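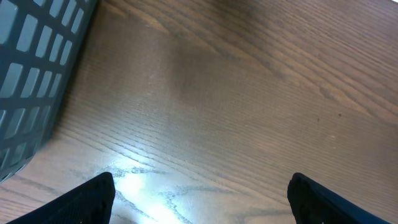

Tasard 양팔 탁상형 로봇 세트 구매 후기 (예산 짜시는 분들 참고하세요)

2021년 8월 19일

7월에 주문을 넣고 이제야 후기를 씁니다. 저희는 과자랑 간식을 소포장해서 보내는 작은 가게인데요, 바구니에 담는 일을 조금이라도 덜어 보려고 봄부터 견적을 받으러 다녔어요. 마지막까지 고민한 게 Gurkport 한 팔짜리와 Tasard 양팔 세트였고, 결국 Tasard로 갔습니다. 판매처는 Huramari였고 상담이 참 친절했어요. 제가 같은 걸 세 번씩 여쭤봤는데도 매번 처음처럼 답해 주시더라고요(감사합니다!).

우선 돈 이야기부터 할게요. 본체 가격만 보고 예산을 잡으시면 안 됩니다. 저도 처음엔 그렇게 했다가 표를 통째로 다시 만들었어요. 여분 손가락 패드, 케이블, 설치 교육비까지 더하니 본체값의 26퍼센트가 따로 나갔습니다. 거기에 예비비로 20퍼센트를 더 잡아 뒀는데, 지금까지 절반쯤 썼네요. 패드는 소모품이라 생각하고 처음부터 넉넉히 사 두시는 편이 마음 편해요.

책상은 새로 사지 않고 쓰던 나무 탁자에 올렸어요. 전용 작업대 견적도 받아 봤지만 그 돈이면 패드를 몇 년은 사겠다 싶어서요. 다만 탁자 깊이는 꼭 재 보세요. 팔 두 개가 레일에 나란히 붙는 구조라 앞쪽 자리를 꽤 차지하고, 바구니까지 올리면 물건 놓을 자리가 생각보다 좁아집니다.

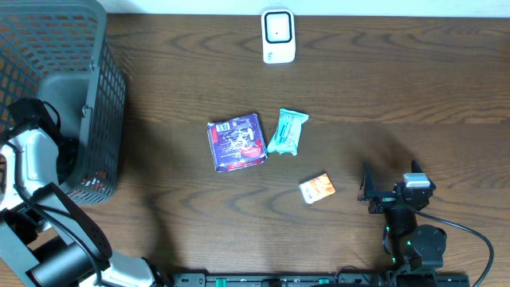

보라색 과자 봉지, 민트색 바, 주황색 소포장. 왼쪽 위가 담는 바구니입니다.

시험 물건은 일부러 크기와 모양이 다른 걸로 골랐어요. 혹시 구매 전에 시연을 보러 가신다면 꼭 본인이 다루는 물건을 챙겨 가세요. 업체에서 준비한 반듯한 상자는 어느 제품이나 잘 집거든요. 저희 경우 네모난 봉지는 금방 익숙해졌고, 납작하게 눕는 작은 포장이 제일 애를 먹였습니다. 그래도 1,000번쯤은 집게 해 보고 판단하자 마음먹고 매일 조금씩 돌려 보니 어떤 물건을 맡기고 어떤 물건을 손으로 할지 감이 오더라고요.

아쉬운 점도 적어야 공평하겠죠. 첫 번째는 케이블이에요. 탁자 위로 늘어지는 선이 있어서 정리할 클립이나 덮개 비용도 예산에 넣어 두시면 좋겠어요. 두 번째는 조명인데, 광택 있는 상판을 쓰시는 분들은 특히 봐 두세요. 손목 쪽 화면에 빛이 이렇게 번집니다.

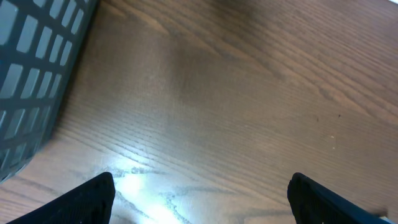 손목 카메라로 본 탁자. 손가락 사이 상판에 조명이 하얗게 비칩니다.

무광 매트를 한 장 깔까 하고 알아보는 중이에요. Dumitrescu에서 나온 매트가 괜찮다는 글을 봤는데 써 보신 분 계시면 댓글 부탁드려요. 상판을 바꾸는 것보다야 훨씬 싸겠지요.

보증 기간 연장은 30일 안에 신청해야 한다고 안내받았습니다. 저는 깜빡하고 있다가 부랴부랴 신청했으니 달력에 적어 두세요. 별점은 다섯 개 중 네 개 드립니다. 매트 깔고 나서 달라진 게 있으면 아래에 덧붙일게요.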